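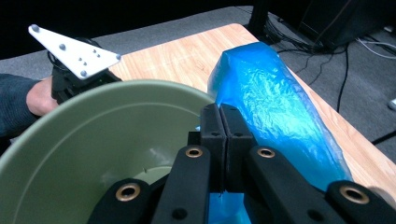
Issue 30

Mar 17, 2018

Well, I promised you all a proper update on the grippers, and then the bench ate two evenings in a row, so thank you for being patient with me. Grab a coffee, this one wanders a bit.

The pair is together now, both left and right, and I've been using them on the low wood table at the Gristcombe workshop with whatever household stuff I can find. The fingers ride on four arms, and every arm has a brass-colored ring at the joint. I went back and forth on those for ages (my first arms had plain printed holes, and after a few weeks the tips wandered all over the place). Phong Kiều talked me into starting over with proper inserts, and I grumbled, and he was right. The pads meet with just a thin line between them when I squeeze all the way, and I can't tell you how happy that makes me!

The white triangular plates on top took longer than the grippers themselves. They carry the little gray markers for tracking, and my first layout was far too even - the software kept mixing up one corner with another. Now the spacing is lopsided on purpose. My last long session at the table logged 1,693 grabs, and 1,366 of those had clean tracking from start to finish. The rest mostly went bad when I leaned in too far and blocked a plate with my own head. I'm working on my posture.

As for what to grab, I started out with blocks and got bored by lunchtime. Soft, shiny, crinkly things are much more fun, and much harder. They fold away from the pads just when you think you've got hold of them, and you have to slow right down. The green bowl has been on the table a lot too, mostly to give me something to bump into.

The job I've grown fondest of is the wastebasket. It's a small round one with a blue bag for a liner, and working on it takes both hands, one gripper on each side up near the rim. I've told my mother about this at length and she would like me to come and do her kitchen.
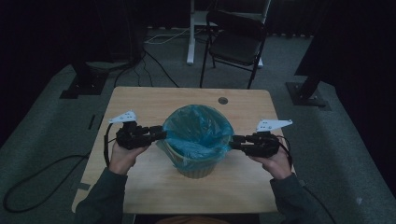 Cables, and what comes next

I'm still wired up on both sides, one black cable per gripper, and turning my wrists means thinking about where the slack goes. Phong wants a spring arm overhead. I'd like to try softer cable first, and there's a spool of it in the Lirnmont cupboard with my name on it. The other thing on my list is a second set of pads with a bit more give, which I hope to have cut by June. If you've found a rubber that holds on to thin plastic without tearing it, please leave me a note in the comments!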